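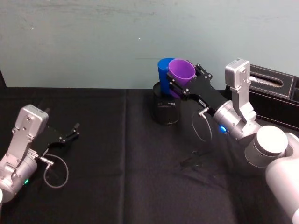 Re: [Vetberg-hall] Cloths for the October supper

> We can get 40 black cloths from Joklow for 600 all in.
> They say the fabric never needs ironing and every stain
> comes out at 71 degrees. I think we should order now.

Never needs ironing? I'd like to see one that has spent a month folded in a cupboard first. Black cloth keeps a fold line down the middle, whatever the label says, and it shows every crumb.

Also, is 600 with delivery or without? The Clostton order was "all in" too -- then came a bill for the boxes.

I'd buy 12, wash them twice, spill some gravy and decide after that. The old white ones will do for one more supper.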